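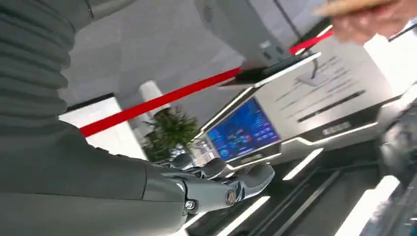
Mamholm Visitor Services - Front of House Team
Opening checklist: kiosk and queue area
Thu 5 February
Area: Drenis entrance, kiosk 7

Kiosk body
Stable, no rocking when pushed at the top corner - OK
Silver bezel around the display, no sharp or lifted edges - OK
Light strip along the lower edge - OK
Comment: Strip is lit. Wipe it down with the dry cloth only, the spray leaves streaks.

Touchscreen
Start screen loads and reacts to touch - OK
Test ticket printed - OK, no. 321
Comment: Second row of icons needs a firm press. Reported to Nieminen last week, no visit booked yet. Please don't restart the kiosk for this, it doesn't help.

Red barrier rope
Strap flat, no twists or fraying - OK
Clips locked at both ends - OK
Comment: Keep 33 inches clear between the rope and the kiosk front. Move the post, don't pull on the strap.

Sign holder
Upright and tight on its stand - ACTION
Comment: Black holder turns on the stand if someone leans on it. Tightened by hand for now - needs the right key from the Flaltari toolbox.

Cables
No cable on the floor or within reach of the queue - ACTION
Comment: Thin black cable hangs down near the sign holder. Ask Building Services whether it is still in use. Do not cut or unplug it.

Floor
Dry, mats flat, no tape coming up - OK
Wheelchair route open to the desk - OK

Open items: 2
Recheck both before the Saturday opening and write the result on the same sheet.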